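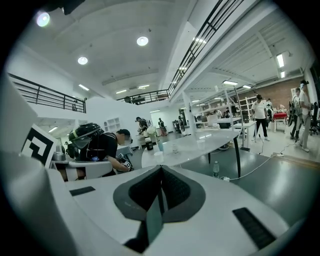

Zoltach Tube & Fittings
Minutes of the Monthly Stock and Sales Meeting, February

Present: Sales (two), Warehouse, Purchasing, Quality, Accounts. Export Desk joined by phone and was audible for most of it.
Chair: Sales. Minutes: Accounts, again.

1. Minutes of the last meeting

Approved after one correction. The January minutes recorded that Warehouse had "found" the missing bundles of duplex bar. Warehouse asked that this be changed to "confirmed the location of," as the bundles had never been lost, only put somewhere that no one else looked. Changed.

2. Matters arising

The rack labels ordered in the fall have come. They are the right size and the right color and give the sizes in millimeters only. Half the counter trade still asks in inches. Warehouse will write the inch sizes on by hand until the next order, at which point we expect to have got used to it and forgotten.

The forklift horn has been repaired. Several people had noticed.

3. Stock position

Flanges: slip-on and blind are fine. Weld neck in the larger bores is thin, and 82 pieces are promised against orders not yet picked. Purchasing has placed a top-up with Billex, who quoted a delivery time with great confidence. Purchasing has added two weeks to it.

Elbows: we hold more 45-degree long radius elbows than we are likely to sell in the working life of anyone present. Sales proposed a discount. It was pointed out that they have been discounted since last spring and that the discount is now what customers think they cost. Sales to offer them bundled with the 90s and see who bites.

Hex bar: 88 lengths in the yard, system says 84. Having 4 too many was greeted as good news until Quality asked which heat they came from. Warehouse to check the stamps and tag the strays. They are not to be sold until that is done, including to the customer who always says he doesn't mind.
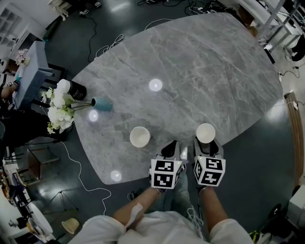 Reducers: concentric in good shape, eccentric less so. Purchasing asked whether we want to keep carrying the odd sizes at all. Left open. It was left open last time too.

4. Mill certificates

The Okoro order went out with the certificates for a different order, and that customer got Okoro's. Both noticed on the same morning. Replacements were sent by lunch and Okoro were polite about it, which Sales found more worrying than the alternative.

Quality explained that both orders were packed at the same bench and the document pouches look alike. The order number will now be written on the outside of the pouch in marker before anything goes into it. Warehouse said this was the procedure already. Quality agreed that it was, and asked that it be followed.

Export Desk raised the question of scanned certificates, since two overseas customers now refuse paper. The scanner upstairs takes one page at a time and sulks after ten. Accounts will get a price for a better one and would like it noted that "a price" is not "a scanner."

5. Website and catalog

The product pages still say we supply "all grades, all sizes, worldwide." Purchasing asked for this to come down, having spent an afternoon on an inquiry for a nickel alloy we have never held, in a size nobody rolls, for delivery to an oil platform. Sales prefers to keep "worldwide." Agreed wording: "most common grades, shipped where we can ship." Sales called this uninspiring. Carried.

The weight chart has the wrong figures for schedule 80 pipe. Flukley, who look after the site, have been told twice. Quality will send it a third time with the corrections in red. 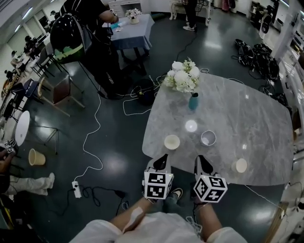 Cups and flowers on the marble table.

6. Freight

Rates to the coast are up 5 percent. We can absorb it on full loads and not on anything smaller. Minimum order for free delivery to be raised from next month. Sales asked for a list of customers who would be exempt, and read one out. It was most of the customers. Chair (also Sales) ruled that the list be shorter.

7. Any other business

Saw blades are going blunt faster than they should. Warehouse suspects the blades, Purchasing suspects the coolant. A test will be run with the old brand on one saw and the new on the other.

Whoever is using the calibrated calipers to open parcels should stop.

Actions
Warehouse: tag stray hex bar; inch sizes on rack labels; saw blade test.
Purchasing: chase Billex on weld neck flanges.
Quality: weight chart to Flukley.
Accounts: scanner price.
Sales: new web wording; shorter list.

Next meeting in March, same room, 9:30 a.m., with the phone line tested beforehand.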